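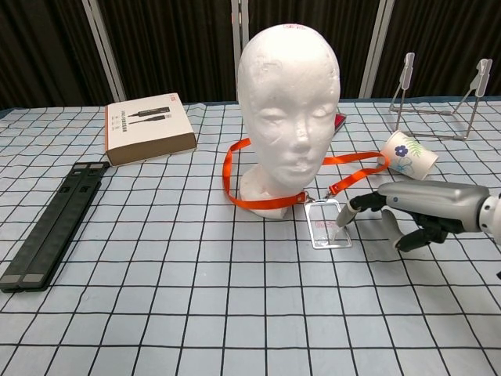
The foam head, on the grid cloth.

Rirkham hats: knitting patterns and size notes

Hi! This folder is where I keep my hat patterns, plus the spreadsheet of measurements that goes with them. I started it in December after I'd knit the same beanie twice from two different scraps of paper and got two hats that wouldn't fit the same person (my fault, I'd scribbled over the stitch count). So now it all lives in one place.

What's in here

patterns/ has five hats. Tultmont is the plain ribbed beanie and the one I'd start with. Amstead is the slouchy one with the folded brim. Mayrhofer has earflaps and is the fussiest of the bunch, so please read the notes at the bottom of that file before you cast on! The other two are baby hats and don't have proper names yet.

sizes.csv is the measurements table. One row per hat per size, and three sizes for each adult hat. Columns are hat, size, brim, depth, yarn_weight, needle and notes. Brim and depth are in inches, measured flat after blocking. If a depth cell is blank I haven't blocked that one yet, so don't read it as zero.

charts/ is only for the colorwork band on Amstead. Read the charts right to left, every round.

Things I know are wrong

The large Tultmont comes out too deep. I've taken two rounds off in the pattern but the table still has the old number. The crown decreases on Mayrhofer also assume you're on double-points, and if you use magic loop you'll have to move your markers (I keep meaning to write that up).

Foam heads run small, by the way. Mine is fine for checking how a crown sits, but I wouldn't take a brim measurement from one. Use a tape and a real head, just above the ears.

Using the patterns

Knit them, change them, sell the hats at your craft fair, all fine by me. Please don't sell the pattern files themselves. If you find a mistake, tell me the file name and the round number and I'll fix it when I next have needles out.

Last updated April 14, 2021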